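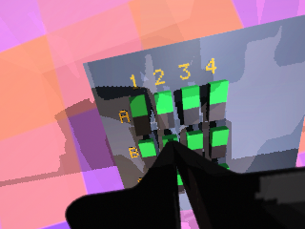 Green-topped blocks on a gray-blue board, computer rendering

Wanted: Part-time Video Editor and Channel Assistant (Remote)

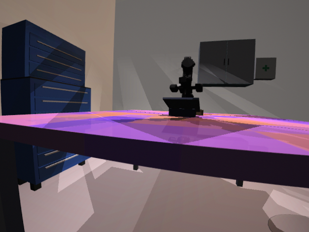 By Konrad Bühler | Fallimier Channels | Posted 2020-10-08

Fallimier runs three video channels for families and hobby viewers. Toltisura covers paper crafts and simple toys, Willems is a weekly quiz show, and Rorkotis is a new channel with short animated stories. We are looking for one person to edit for Toltisura and help out on Rorkotis when it gets busy.

The job is 12 hours a week to start. You can pick your own hours as long as finished files reach us by the evening before they are due. Pay is $30 an hour, sent twice a month. This is contract work, and you will need to handle your own taxes.

What you will do

Cut raw footage into episodes of six to nine minutes
Add titles, captions and music from our licensed library
Make two thumbnail options per episode
Upload drafts and fill in descriptions, tags and end screens
Answer viewer comments for the first day after an upload
Keep the footage log up to date (it has 782 clips in it and not all of them are named properly)

What we need from you

At least one year of editing for a channel, your own or someone else's. A computer that can handle 4K files and a steady internet connection. Clear written English. We work in two editing programs and will tell you which ones at the interview, but if you know one well you can learn the other.

You should know the platform rules on content made for children. Toltisura is marked as made for kids, so comments are off there, and the comment work is for Rorkotis only.

Experience with ad reports or sponsor reads is helpful but not required. You do not need to appear on camera.

How to apply

Send links to two videos you edited and a note of no more than 2000 characters telling us what you did on each one. Please do not attach video files. Put "Editor, Toltisura" in the subject line and use the contact form on the Fallimier jobs page.

Applicants we want to talk to will get a short paid test edit. If you applied to our July posting, you are welcome to apply again with newer work.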